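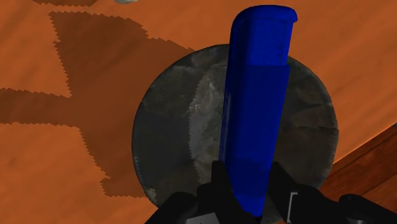 Azul-royal bem carregado, um pouco mais claro na ponta.

Início > Comunidade > Cor e casa > Fios longos
Pesquisar neste perfil... Ir

13/04/2026

Vou fazer um fio sobre azul. Ando há semanas com isto na cabeça e quem vive comigo já pediu para eu arranjar outro público, portanto são vocês. Azul de tinta, azul de tingir, azul de barra de casa caiada, tudo misturado e por ordem nenhuma!

Começou com uma porta. Queria pintar a porta do quintal de azul e fui à loja Norkent, em Grirkau, a pensar que saía de lá em dez minutos. O catálogo de azuis deles tem 226 amostras. Fiquei a tarde inteira encostada ao balcão.

Primeira coisa que aprendi: a amostra pequenina mente. Um azul que no cartão parece sereno, numa porta inteira grita. E aquele que parecia quase cinzento ganha vida assim que lhe dá o sol da manhã. Agora pinto sempre um cartão grande, colo-o na parede e deixo-o lá uns dias.

Trouxe três boiões de teste da Benitz. O primeiro puxava para o verde, o segundo para o violeta e o terceiro era aquele azul que a gente desenhava em criança, o do lápis que acabava sempre primeiro. Adivinhem qual é que eu quis logo (e qual é que ficou pior ao pé do limoeiro).

Mas vamos à história, que é a parte de que eu gosto mesmo. Os egípcios fabricavam um pigmento azul há milhares de anos: areia, cal, cobre e um fundente, tudo ao forno a temperaturas altíssimas. Um azul cozinhado! Depois a receita perdeu-se durante séculos e só muito mais tarde é que alguém a voltou a perceber.

O ultramarino vem do lápis-lazúli, uma pedra que chegava das montanhas do que é hoje o Afeganistão. "Ultramarino" quer dizer isso mesmo, do outro lado do mar. Moer a pedra não chega: o pó simples dá um azul acinzentado, meio triste. Amassava-se o pó com cera, resinas e óleo, e depois lavava-se essa massa em lixívia até o azul se soltar para o fundo.

E era caríssimo. Havia contratos de pintura que diziam por escrito que azul se podia usar e em que parte do quadro. Gosto tanto disto. Imaginem um orçamento de obras com uma linha só para o manto.

Quem não tinha dinheiro para ultramarino usava azurite, que é um mineral de cobre. Moída grossa dá um azul fundo, moída fina fica pálida. Mesmo material, cor diferente, só pelo tamanho do grão. Andei uma semana a contar isto a toda a gente na fila do pão.
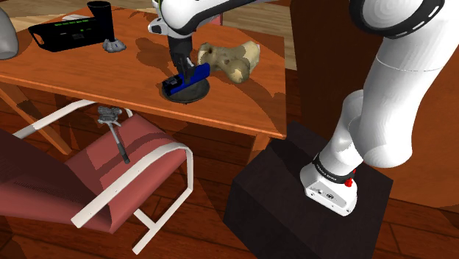

Um azul vivo no meio de tanto branco e preto.

Agora a minha teoria de sofá: o azul precisa de vizinhança. Ao lado do branco parece mais limpo, ao lado do preto parece que acende, ao lado do castanho da madeira aquece um bocadinho. Testem com um guardanapo e três fundos diferentes e depois venham cá dizer.

Ao lado do laranja é uma festa e cansa-me passado meia hora. Conheço quem adore. Eu tive umas almofadas assim e acabaram no quarto das visitas, onde ninguém tem de as ver muito tempo seguido.

O azul da Prússia apareceu no princípio do século XVIII e, segundo a história que se costuma contar, foi por acidente: andavam a fazer um vermelho e um dos ingredientes estava contaminado. Saiu azul. Eu quando me engano numa receita sai-me um bolo baixo, mas pronto.

É também o azul das cianotipias, aquelas impressões em que se põe uma folha ou um feto em cima do papel sensibilizado e se deixa ao sol. Fiz um workshop em Ham em setembro e vim de lá com 7 folhas impressas e uma saia manchada para sempre. A melhor é a de funcho. Tenho-a no frigorífico com um íman.

Truque que me deram lá: não tirem o papel do sol cedo demais. Tem de ficar com um ar estragado, meio bronze, e só quando vai à água é que o azul aparece. A sério, a primeira vez que se vê aquilo a virar na bacia dá vontade de bater palmas. Houve quem batesse (eu).

Tingir é outro mundo. O anil tira-se de plantas, e a planta é verde! O corante está lá escondido e só se mostra com fermentação e ar. O pano sai da cuba amarelo-esverdeado e vai ficando azul à vossa frente, enquanto apanha ar. Um minuto, dois, e já é outro pano.

Por cá também houve azul de planta: o pastel-dos-tintureiros foi um grande negócio nos Açores. Cultivava-se, moía-se, faziam-se umas bolas que se punham a secar, e seguia de barco para as tinturarias do norte da Europa. Depois o anil vindo de longe tomou conta do mercado.

Já agora, o cheiro. Uma cuba de anil fermentada cheira a estábulo com couves. Eu achava que era exagero dos livros. Fiz uma pequenina na varanda e tive de a mudar para o fundo do quintal no mesmo dia.

Se quiserem experimentar em casa, comecem com algodão velho, bem lavado, sem amaciador. Molhem o pano antes de o meter na cuba. Entrem devagar, sem fazer bolhas. Mergulhos curtos e vários, com ar pelo meio, ficam mais bonitos do que um mergulho comprido. Eu cheguei a fazer até 3 por peça, há quem faça muitos mais.

Uma palavra que engana toda a gente: azulejo. Parece que vem de azul, e afinal a explicação mais aceite é que vem do árabe, de uma palavra para pedra pequena e polida. O azul e branco só tomou conta dos nossos painéis bem mais tarde. Antes disso havia verdes, amarelos, de tudo.

"Azul", essa, vem do nome persa do lápis-lazúli, que nos chegou pelo árabe. Ou seja, andamos a dizer o nome de uma pedra de cada vez que falamos do céu.

E as línguas! O russo tem duas palavras básicas, uma para o azul-claro e outra para o escuro, como nós temos rosa e vermelho. Outras línguas usam uma só palavra para azul e verde e arranjam-se lindamente. Passei um serão a ler sobre isto e a olhar para a minha toalha de banho sem saber que nome lhe dar.

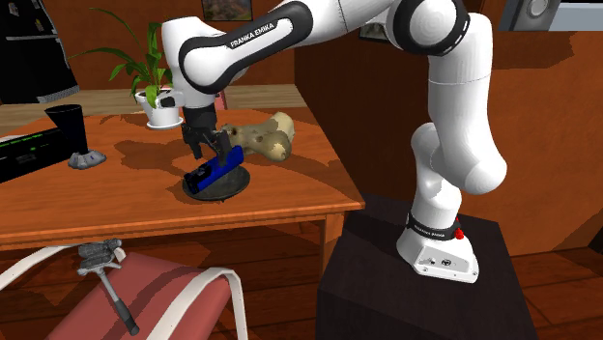 Madeira à esquerda, branco por cima.

Voltando às casas. A barra azul ao fundo das paredes caiadas é das coisas de que mais gosto no Alentejo. Cal branca, faixa azul em baixo e à volta das portas. Dizem que afasta moscas, dizem que afasta o mau-olhado. Eu acho que afasta sobretudo a lama, que se nota menos.

Antigamente punha-se o pó azul direto na cal, e também se usava um bocadinho na última água da roupa para a fazer parecer mais branca. A minha avó tinha sempre uma bolinha embrulhada em pano ao lado do tanque. Ainda hoje, quando vejo lençóis ao sol, procuro aquele tom frio.

Azul e madeira, perguntaram-me nas respostas do outro fio. Sim, sim e sim! Com madeira clara vou para um azul mais escuro, com madeira escura prefiro um azul empoeirado. Pintei o interior de uma gaveta de nogueira e agora abro a gaveta sem precisar de nada de lá.

Atenção às lâmpadas. Luz muito amarela come os azuis, ficam esverdeados ou cinzentos. O cartão que vos digo para colar na parede tem de ser visto de dia e de noite. Perdi uma estante por causa disto, ficou cor de pântano às nove da noite.

Outra: azul mate é lindo e mostra todas as dedadas. Em portas e puxadores vão para acetinado. Na parede por trás da cama podem fazer o que quiserem, que ali só toca a almofada.

Na natureza, pigmento azul é coisa rara. Muitas borboletas azuis não têm pigmento azul nenhum, a cor vem da forma minúscula das escamas a brincar com a luz. Com as penas do gaio é parecido. Encontrei uma pena dessas no caminho de Ham e trouxe-a dentro do bilhete do autocarro.

E a porta? Ficou com o azul da Benitz que puxava para o violeta. Lixei, dei primário, duas demãos, e ainda lhe falta o rodapé, que está forrado a fita de pintor desde a semana passada. Os vizinhos já pararam para perguntar a referência e eu, claro, deitei fora a etiqueta.

O fio passou as 3.000 visualizações enquanto eu escrevia isto, olá a quem chegou agora! Respondo a tudo logo à noite. Quem tiver receitas antigas de caiar com pó azul, ou fotografias de barras de casas da família, mande, quero ver todas.

Próximo fio é sobre verdes - aceito sugestões e até tenho já um cartão verde-garrafa colado ao lado do frigorífico.

Este site utiliza cookies para melhorar a sua experiência. Aceitar | Gerir preferências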